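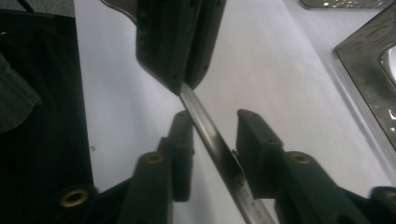
Engraved markings wearing off steel rulers, what do you do?

inkwell71
Joined May
I've had my long steel rule for about 20 years and I can barely read the numbers at the bottom end now. I've been rubbing a black wax crayon into the engraving and wiping off the extra, and it looks lovely for a week and then it's gone again! Is there something that stays put? I use it for cutting mount board mostly, on a white table, so glare doesn't help either.

Moulin
Crayon never lasted for me. Black enamel paint, let it sit 5 minutes, then wipe across the marks (not along them) with a bit of card. Mine's still readable after 3 summers in the shed.

tapeandglue
Wouldn't go near it with enamel tbh. If the engraving is shallow you'll wipe it straight back out and end up with grey smears all over the face. Just buy a new one, they're not dear. I got a Kandolis one from Clerbridge and it's fine.

Moulin
Shallow is the whole reason for wiping across! And a new one will go the same way if it's only printed.

inkwell71
No idea if mine's engraved or printed any more. I can feel something with a fingernail at one end and nothing at the other, so maybe both??

tapeandglue
Then the smooth end is gone for good, paint won't find anything to sit in.

papercuts
Clean it with a drop of white spirit before you decide, mine was mostly old glue. And tilt your lamp low from the side, that helped me more than any paint.

inkwell71
Right, white spirit first then. Will try it tonight and have a go with the enamel on the good end.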